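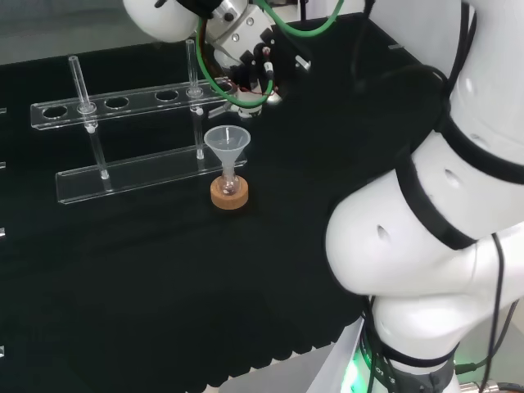
putberg_pete wrote:
Cork ring, yes, but which size? I have bought three of those things and my flasks wobble in every one like a drunk uncle.

dilute_to_taste (original poster) wrote:
Smaller than you think. The bulb should sit down in it, not perch on the rim. I took my flask to the store and tried it in the rings until the clerk started sighing.

The flask isn't my problem anyway. The rack is. I'm trying to talk myself into keeping the clear acrylic one for the teaching room at Vududbridge and I keep going back and forth. It looks great. It also vanishes. Put it on a black bench with glass tubes in it and you are basically aiming at the idea of a hole.

mossycarboy wrote:
I'd take vanishing over wire. We had wire racks for years and every tube that went in came out with a scratch.

Also, acrylic plus acetone, you know this, right? One careless rinse and your nice clear rack looks like a shower door.

dilute_to_taste wrote:
I know this. The students will know it by October.

Kaede Hayashi wrote:
I teach in a room with black benches and I disagree about the visibility. The dark top is what makes the liquid level easy to read, at least for anything pale. What my students lose is the empty glassware, and they would lose that on a bench of any color.

My complaint about the single-row racks is that people put two tubes in and then can't remember which one is theirs. Label the tubes. Label the rack. Label the student if the school lets you.

putberg_pete wrote:
Going back to the flask. Is the funnel just sitting in the neck? Because a plastic funnel jammed snug in a small round-bottom is how I once wore a quantity of copper sulfate. No way for the air to get out, it glugs, you lean in to see why it's glugging.

dilute_to_taste wrote:
Fold a strip of paper over the rim of the neck before the funnel goes in. Or lift it a hair while you pour. My old boss used a bent paper clip and was unbearable about it.

mossycarboy wrote:
Paper clip is correct. Paper strip gets wet and then you have paper in your flask.

Kaede Hayashi wrote:
Paper clip in the flask is worse than paper in the flask.

mossycarboy wrote:
Only if you drop it.

Kaede Hayashi wrote:
They are fifteen. They drop it.

Kohei Furukawa wrote:
Why is anybody pouring into a round-bottom with students in the first place? Use an Erlenmeyer. It has a flat bottom, it stands up by itself, and you can spend the cork ring money on something else. I've never understood the romance.

dilute_to_taste wrote:
We heat in them afterward and I'd like one less transfer. Also we own 200 of them. Somebody before me got a deal from De Luca and I have inherited the consequences.

Kohei Furukawa wrote:
200 round-bottoms and how many cork rings?

dilute_to_taste wrote:
2.

putberg_pete wrote:
I withdraw my complaint about owning three.

mossycarboy wrote:
You can cut rings from thick foam pipe insulation if you're not heating in them. Ugly, but they grip better than cork.

dilute_to_taste wrote:
Trying that tonight. Keeping the acrylic rack too, with a strip of white tape under the base so people can find it. Will report back if anyone gets near it with the acetone.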